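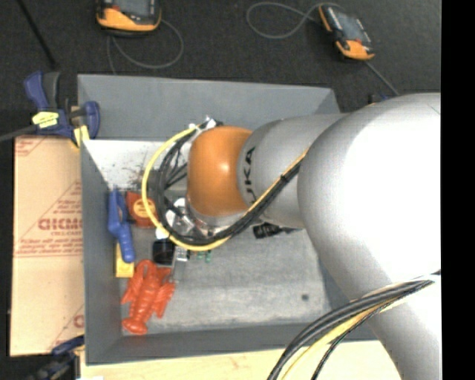

4. Setting up the Welter label printer

Read this section through once before you start. You will need a flat-head screwdriver, a lint-free cloth and one roll of label stock. Setup takes less than an hour, most of it waiting for the print head to warm up and calibrate.

4.1 Placing the printer

1. Put the printer on a level surface that can carry its weight with the cover open.
2. Leave 200 mm clear behind the printer for the power lead and the paper exit.
3. Keep it out of direct sunlight. Strong light can confuse the label sensor.
4. Set the power switch to O before you plug anything in.

Note: The rubber feet are packed in the small bag with the spare fuse. Fit all of them, or the printer will creep toward the edge during long jobs.

4.2 Loading labels

1. Press both side latches and lift the cover until it clicks.
2. Slide the roll onto the spindle with the labels facing up.
3. Move the green guides in until they touch the roll. Don't pinch it.
4. Feed the end of the roll under the sensor arm and out past the tear bar.
5. Close the cover with both hands. You should hear two clicks.

CAUTION: The print head stays hot after a job. Switch off and wait 60 seconds before touching anything under the cover.

4.3 First start and calibration

1. Switch on. The status light blinks amber while the head warms up.
2. When the light turns steady green, hold FEED until the light blinks once, then let go.
3. The printer runs out several blank labels and stops at a gap. If it stops partway across a label, check the guides and repeat step 2.

4.4 Connecting to Pritovance

1. Open Pritovance on the computer and choose Devices, then Add Printer.
2. Select Welter from the list. Leave the resolution at 300 dpi.
3. Set the darkness. The scale goes from 0 to 255 — start in the middle and go up only if bar codes look faint.
4. Print the test label and scan it.

Note: Darkness settings above 200 shorten the life of the print head. For glossy stock, try a slower print speed first.

If the test label doesn't print, check that the printer isn't paused in Pritovance, then restart both. For stock sizes not listed in Pritovance, see Section 5, Custom Labels. Replacement rollers and spindles are ordered through the Drarnby parts desk, attention Dagmar Machala. Have the serial number ready — it is on the plate under the cover.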